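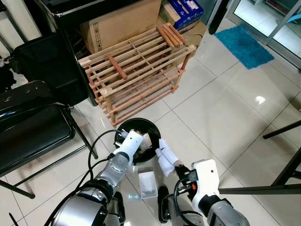 I finally moved my little home server over to Docker Compose, and I can't stop talking about it! For years I had a text file called Sutherland (same name as the server) with 63 lines of commands in it, and every time I rebuilt the machine I pasted them in one by one and hoped I hadn't skipped any.

Now there's one file. Seven services, one `docker compose up -d`, and I go make coffee.

## The part that tripped me up

My notes app, Bratine, needs its Postgres database ready before it starts. I had this:

```yaml
depends_on:
 - db
```

and it kept crashing on the first boot. That short form only waits for the container to start, and Postgres takes a while longer before it will accept connections. Adding a health check to `db` fixed it:

```yaml
healthcheck:
 test: ["CMD-SHELL", "pg_isready -U postgres"]
 interval: 10s
 timeout: 60s
```

Then in the app:

```yaml
depends_on:
 db:
 condition: service_healthy
```

Clean start, first try – I may have cheered out loud.
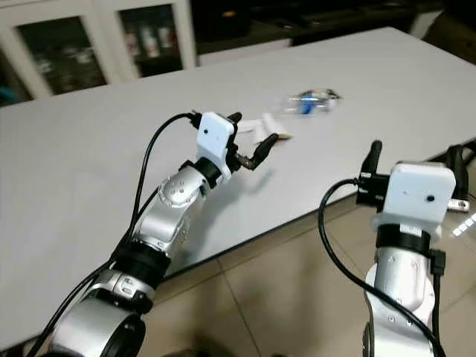

Curnham wrote in after my July post to say that named volumes would save me a lot of grief with file permissions, and that I should stop mounting folders from my home directory for the database. Great advice! I switched the Postgres data over the same evening (dump first, then restore into the new volume, please don't skip the dump) and the permission errors are gone.

Next on my list is Nakum, my ancient photo gallery, which still runs outside of Docker and has a config file I'm slightly scared of. I've already started the Dockerfile – it builds, but it can't find its fonts yet.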